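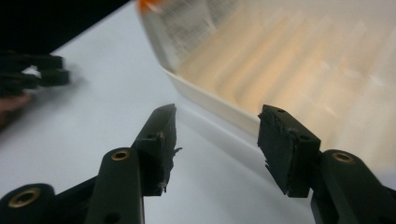
Last changed: 2018-10-28

4.2 Comparing the two fingertip pads

I'll start with the part I had the most fun with, which was wearing out fingertips. We ran both pad types, Ena and Plundo, on the same hand-held grippers with the same black linkages, over 21 sessions at the Zepeda bench. The Ena pads are softer, and they grab thin stuff really well, but their edges go ragged fast (look at the pads in Figure 8, they're pretty chewed up!). I swapped pads after every second session at first, then got lazy and let one set run for nearly two weeks. Slip went up, as you'd guess, though less than I'd feared.

Film was the hard case. A box or a tray gives the fingers something to push against – a clear sheet just bends out of the way, and the wrist cameras have trouble with the glare on top of that.
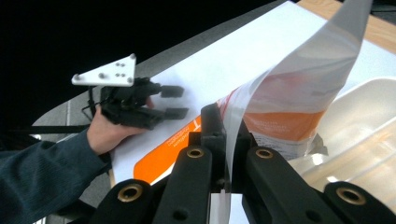

So for the film trials I scored the first pinch separately from the pull. Plundo lost more of the first pinches, and once it had hold of an edge I couldn't tell the two apart. I kept the Billimum controller settings fixed all the way through, even where I was itching to turn the closing force up.

Figure 8. Hand-held gripper with worn fingertip pads, jaws open over the white tabletop.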